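# Refinishing a white worktop: two-part coating or oil-based enamel?

**jl_ng** wrote:

Kitchen worktop, painted white by the previous owner, going grey and slightly mottled where it gets used. I want to recoat it in place over a long weekend in December. I have a tin of Josico two-part and a tin of ordinary oil-based enamel, both gloss white. Which one, and what prep? 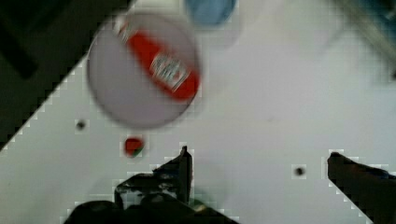
Skistano: Before you choose a coating you need to know what the existing one is. Rub a hidden patch with a rag and methylated spirits. If colour comes off on the rag, it is a water-based paint and I would not put a two-part over it at all. The solvent gets under the edges and lifts it, usually the day after you have put the brushes away.

**jl_ng** wrote:

Tested behind the tap. No colour on the rag after a full minute of rubbing. Acetone softened it slightly.

**Skistano** wrote:

Then it is probably an old oil paint or a one-part polyurethane. Softening with acetone says it is not a fully cured two-part. Your enamel will sit on it happily after a key with fine paper. The Josico might, might not. Do a test square and leave it until Thursday.

**otora** wrote:

I disagree about the enamel. It will stick, yes, but oil-based white goes yellow indoors, and it goes yellow fastest where there is least daylight, so under the wall cupboards. In two winters you have a worktop in two colours. It also stays soft for weeks. Put a hot pan on it in the first month and you have a ring for good.

**Skistano** wrote:

Anyone putting a hot pan straight on a painted worktop gets a ring whichever tin it came out of. The yellowing is real, I accept that. It is also cheap to put right: sand and another coat. Taking off a failed two-part is a week of scraping.

**otora** wrote:

Failed two-part is nearly always failed mixing or failed prep. Weigh it, don't go by the lines on the pot. Stir for the full time in the instructions, scrape the sides, pour into a second pot and stir again. The stuff left on the walls of the first pot is under-mixed and makes the sticky patches people then blame on the product.

**chang_b** wrote:

Question for the OP that nobody has asked: what is the board underneath? If it is chipboard and the front edge has ever swollen, the coating is a side issue. Press a thumbnail into the edge by the sink. If it dents, water has been in there and will go on getting in whatever you paint it with.

**jl_ng** wrote:

Chipboard. Firm along the front. Dents slightly within a hand's width of the sink cut-out, nowhere else.

**chang_b** wrote:

Then sort that first. Take the sink out, let the cut edge dry for as long as you can stand to be without a sink, then seal the raw edge with two coats of thinned epoxy. Not the top coat, plain epoxy. Let the first soak in and brush on the second while the first is still tacky. New sealant bead when the sink goes back. Most worktops fail at the cut-out, and most people spend all their effort on the flat part.

**Skistano** wrote:

Agree with all of that. I would add the hole for the tap, same treatment with a small round brush.

**jl_ng** wrote:

Noted. How coarse should I go on the flat? The old paint has brush marks I would like to lose.

**otora** wrote:

Knock the brush marks down with 120, then 180, finish at 240. Use a block. If you sand with your fingers you follow the marks and never level them. Vacuum, wipe with a damp cloth, let it dry, then wipe with the thinner named on the tin.

**Skistano** wrote:

240 is too smooth for the enamel. I would stop at 180. For the two-part follow the data sheet, it will give a range.

Before anyone sands anything: how old is the house? If that paint could be older than the kitchen looks, buy a lead test kit. Dry sanding old oil paint without knowing is a bad idea, particularly in a room where you eat.

**jl_ng** wrote:

The house is old but the worktop can't be, it is a modern board with a rounded front. I'll test it anyway.

**chang_b** wrote:

Good. On temperature, since you said December: the two-part wants the board itself warm, not only the air. Set the heating to 20 the night before and leave it on through the cure. If the room drops overnight you may get a greasy bloom on the surface. It washes off with warm water and a scouring pad, but if you recoat over it the next coat peels.

**otora** wrote:

And ventilate. The hardener in these is not something to breathe in a closed kitchen. Read the safety sheet and get the mask it specifies. A paper dust mask does nothing for vapour.

**jl_ng** wrote:

So heating on and windows open.

**otora** wrote:

Yes. It costs what it costs.

**Skistano** wrote:

Which is another point for the enamel, though that isn't free of fumes either.

**jl_ng** wrote:

Update. Lead test negative. Sink is out and the cut edge is drying. Did test squares of both by the window, sanded to 180. Scored a grid through each with a knife and pulled tape off. The enamel lost several corners. The two-part held everywhere. The enamel may not have been fully hard, so I don't regard that as a fair result.

**Skistano** wrote:

It isn't. Enamel at that age tells you very little. But if the Josico held on your old paint without wrinkling it, my main objection has gone. I would still have the enamel in my own kitchen.

**otora** wrote:

Two thin coats, foam roller, second coat inside the recoat window so you don't have to sand between. Change the roller sleeve for the second.

**jl_ng** wrote:

Going with the two-part. Epoxy goes on the cut edge tonight. Does the sealant bead go on before or after the top coat is fully cured?

**chang_b** wrote:

After. Give it the full cure time on the tin.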